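Subject: Re: [arm-club] placement task, drops at the rim
From: Osaze Yusuf
September, 16:40

Corey Maihi wrote:
> We're still losing the tool on the way into the basket. The approach
> is fine and the grasp is fine, then the descent clips the rim wire and
> the handle rotates in the fingers. After that the pose is garbage and
> the run is scored as a fail. Is this a planning problem or a grip
> problem? Ifeoma thinks planning. I think the fingers are too smooth.
> Also, can someone say which scoring sheet we are on? The one in the
> Tuker folder says 20 runs per object and the printed one says
> something else.

Corey,

Scoring sheet first. Use the one in the Tuker folder. 20 runs per object, 3 objects, no resets between runs except after a drop. The printed sheet is from the spring round and should go in the recycling.

On the drops, I went through the logs from run 207 onward, when we changed the wrist offset. The failures fall into two groups and I think you and Ifeoma are each looking at one of them.

Group one is contact on descent. The planner treats the basket as a solid box with an open top and a margin on all sides. The margin was set for the old Mivon bin, which had thick walls. With a thin rim the margin is larger than it needs to be on the long sides, and on the ends it is too small, as the handles were never added to the collision model. When the path comes in over an end, the tool passes lower than it should. Hadiza has a corrected model on her branch. Please pull it before you change anything else.

Group two is slip without contact. The force trace shows no spike, but the tool angle at release differs from the angle at grasp by enough to miss. It occurs with long objects held at one end and hardly at all with the short ones. I would call that grip, and I agree with you about the fingers. Ideck sells a textured pad that fits our mount, and Olumide has requested a set. Until it arrives, lower the transfer speed and leave the grip force alone. The last time we raised it we bent a handle.
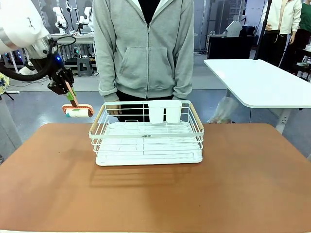
The starting pose for the descent also needs to be fixed across teams. At present each pair picks its own, and results can't be compared. My proposal is to bring the tool to a hold point off the left end of the basket and slightly above it, as with the lint roller, let it settle, then lift to full clearance and cross the wooden handle at that height. The two white cups at the back should stay where they are, side by side, and go into the model as cylinders. If they get moved between runs, note it on the sheet. The blue light on the gripper is not to be used as a grasp check. Read the finger position from the log.

Settle time is 2000 ms in the config. Leave it there until the group one fix is merged, then we can try shorter values.

Ifeoma, could you rerun your planner test with Hadiza's model and post the clearance numbers to the list? I don't need plots, a table is enough. Olumide, please add the hold point to the Theodorakopoulos round notes so the newer members start from the same place.

Osaze

---

Replies (3)

Ifeoma Uzor
Will rerun tonight. My test never included the handles either, so the clearance figures I posted earlier are wrong at both ends. Please ignore them.

Corey Maihi
Pulled the branch. It builds, but the cup cylinders load in meters and the basket loads in millimeters. Hadiza, is that mine or yours?

Hadiza Babalola
Mine. Fixed and pushed. Pull again.

Contact the list owner | Copyright the arm club and individual posters | Back to top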